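Plalow parts-sorting set: read me first

Hello, and thanks for downloading this. Plalow is a set of recorded two-arm tabletop jobs using small car and machine parts, collected so that a policy can learn from people doing the work through the arms. I put it together mostly for my own training runs, then tidied it up enough that other people could use it (tidied is a generous word, see the known problems further down).

What you get

There are 350 episodes in total. Of those, 108 are what I call long ones, where both arms work through several parts before the episode ends. The rest are short: one part, one move, done. Nearly all of the short ones were recorded first, while I was still getting used to driving two arms at once, and you can tell!

Each episode folder has the head camera video, the joint positions for both arms, the gripper openings, and a one-line text instruction. The instructions are plain sentences like "put the small gear in the tray" or "hand the bracket to the left arm". I wrote them all myself, so they sound like me. If you want more variety in the wording you'll need to paraphrase them, and I'd recommend doing that before you train anything that listens to language.

The parts

I wanted things that are awkward in different ways. Gears are small and like to roll. Brake pads are heavy for their size and have hardly anything nice to grab apart from the edges of the backing plate. The curved brackets are light and easy to pinch, but they swing about if you hold them off centre, and a policy that has only ever seen blocks and cups makes a right mess of them.

Most episodes use the metal tray with the ribbed floor. I tried a flat one for a while and gears skated all over it. The ribs help, though they also mean a gear set down carelessly can end up tipped against one. I left those episodes in. A learner ought to see a part sitting badly now and then, and quite a few of the long episodes include a second go at the same gear.

The table is covered with dark brown-grey paper. I started on the bare white top and the overhead light bounced off it so badly that pale parts vanished. Dark paper made the brackets stand out nicely, but now the brake pads are the hard ones to see, so you can't win them all.
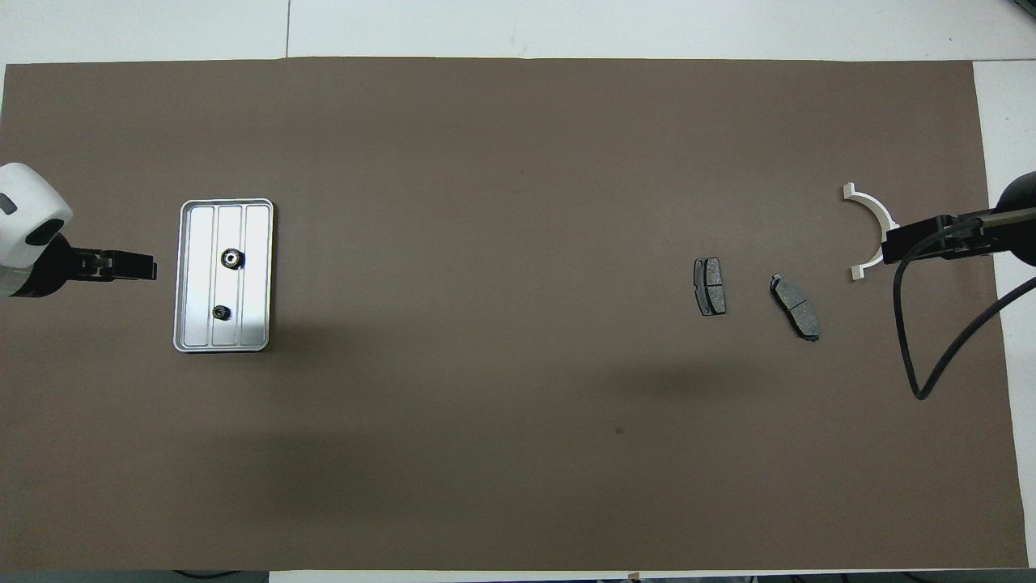

Layouts were shuffled by hand between episodes. I didn't use a random generator, and I'm sure I have habits. My guess is that the tray turns up on the left far more than it should, and if your policy reaches left before it has looked at anything, that's probably why. There's a small batch of 19 episodes called Boditz where I forced myself to put things in places I'd normally avoid. Please keep Boditz for testing. It's the only bit of the set that tells you much about new layouts.

How it was recorded

I drove both arms myself, one hand on each leader. Sessions were short, as my concentration goes after a while and the movements get sloppy. You'll find the evening recordings are a bit slower and a bit more careful than the morning ones. I've put the time of day in the notes file for each folder in case that's useful to anyone.

An episode starts when I press the pedal and ends when I press it again, so there's often a second or two of nothing at either end. The Yakubu script in the tools folder trims that off. It looks for joint movement and cuts everything before the first proper motion. Check its output on the bracket episodes, though: holding something still while the other arm gets ready looks a lot like doing nothing, and it has chopped off good footage before now.

Known problems

The gripper readings drift in the earliest folders. I recalibrated in June and everything after that is fine.

Shadows move about depending on where the arms are, and some of them are strong enough to confuse a simple colour mask. If you're segmenting dark parts on dark paper, expect to do some fixing by hand.

Five episodes have the wrong instruction (I said one part and picked up another). They're listed in the notes and I've left them as they were, so that the numbering stays the same as in the first release.

The cable on the right arm wanders into shot. I thought about tying it back properly and never did, so it's in the training footage and will be there on my bench when I test.

Using it with Metelach

The loader is written for Metelach, my training code, but it's only a short file and you should be able to copy the bits you need. Point it at the top folder and it'll find the rest. If you only want the long episodes, set the long flag. If you want both arms in one action vector, that's the default, left arm first.

Do write to me if a folder won't open or something in the notes makes no sense. More bracket handovers are coming in the next release, along with a second tray.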